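The night desk at Gurkgate

She picks up on the second ring. Has a sandwich going, asks if that's ok. It's a little after 3 in the afternoon, which for her is breakfast time, and she has an hour before she needs to be in the car.

She has run the overnight line at the Gurkgate water district for most of her working life. If your basement floods at 2 a.m. anywhere between Ekel and the Bosar reservoir, the voice you get is hers. She didn't want her name used. "They know who I am. Everybody out there knows the voice, they don't need the rest."

So, the job. One phone, one backup phone, a wall map older than she is, and a pump schedule that comes over from the day crew, mostly legible. The district has 1412 connections. She claims to know the shutoff location on a good half of them without looking.

"People think it's emergencies all night. It's not. It's a man who can't sleep and hears a tap dripping. It's somebody who got their bill at dinner and has been stewing on it ever since."

What does she say to the bill people?

"I say read me the number on your meter. Go out there with a flashlight and read it to me. By the time they're back they've got cold feet and they're calmer."
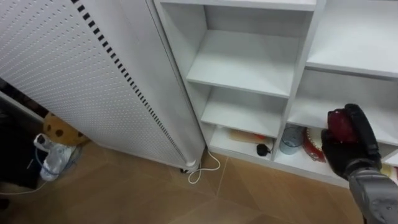
She started in a January, a bad one. Pipes going all over Ekel, the old galvanized stuff on the hill streets. Her training was a single evening. The woman before her left a notebook, spiral bound, with every odd valve in the system written down in pencil. Left-hand threads. Boxes that had been paved over. One under a chicken coop.

"That notebook was the whole training. I still have it. The district scanned it a few years back and half the pencil didn't come through, so now they call me and ask what page such and such says."

The worst night was the main on the Lam road. She took 179 calls before it got light, and she knows that because the phone company printed them out afterwards when there was an argument over overtime. Crew of three, one of them with the flu. The break was under the road and the first valve they tried wouldn't turn, nor would the second.

"I'm telling them over the radio, go back past the church, there's another one, it's in the grass. And they're saying there's nothing in the grass. I said get on your knees. It was in the grass."

She laughs at that for a while. Then she's serious again, talking about the dialysis patient on the same road, home machine, needs water. She'd called the house first thing, before anybody upstream even knew how bad it was. Neighbor drove them to the clinic in Bosar. There was no list for that then. There is now, taped inside the cupboard door, and she rewrites it herself whenever somebody moves or passes on.

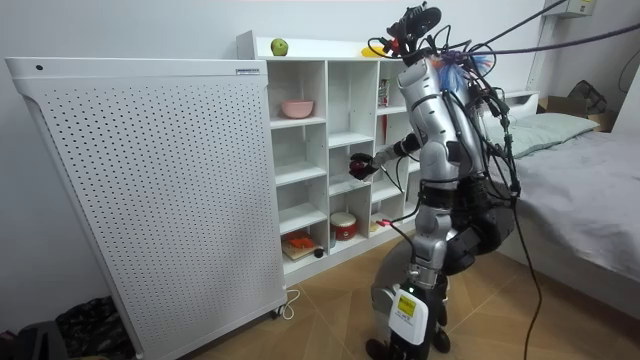
I ask about the plan to close the night desk. The district wants to route after-hours calls to a shared center that handles 26 other utilities. It's cheaper, and she doesn't argue with the arithmetic.

"I've seen the sheet. It's cheaper. I'd be lying if I said it wasn't."

But the center works from addresses, and out past the reservoir the addresses are a mess. Two Mill Roads. A Mill Lane that everyone calls Mill Road. Farms that get their mail in one town and there water from another. She keeps a page for those as well.

"Somebody calls and says I'm at the old dairy. Well, there's no old dairy in the computer. Hasn't been a dairy since I was in school. But that's what they say at 4 a.m., they don't say the house number."

She has offered to sit with the new people for a month. Haven't heard back yet. She's offered the notebook too, though she wants a copy made first, a decent one this time.

Does she sleep?

"Days, yeah. Blackout curtains. My sister still calls at noon, she's never got the hang of it."

Opinion out in the district is mixed. Plenty of folks I tried hadn't noticed there was a night desk at all. Others had noticed and were pretty heated on the subject, mostly over the rates, which went up in spring and may go up again whether the desk stays or not. 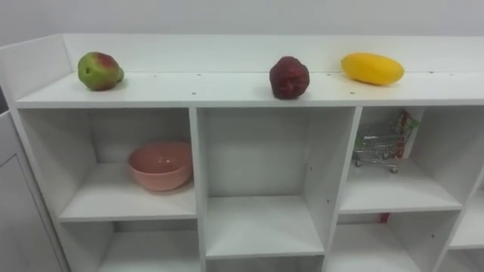 A customer in Ekel told me he'd take the cheaper option tomorrow, so long as a live person answered and that person could find his street. He has called twice in all the years he's lived there. Both times it was her. "She told me to quit hitting the valve with a hammer," he said. "I hadn't mentioned any hammer. I guess she could hear it."

I read that back to her over the phone. She remembers the hammer. She remembers the valve better - quarter turn, sticks in cold weather, should of been replaced when they did the rest of the street.

The vote got pushed back once allready and the district office wouldn't give me a new date. Her shifts are posted through the end of next month. She had to go then, there was a message on the other phone about low pressure up on the hill.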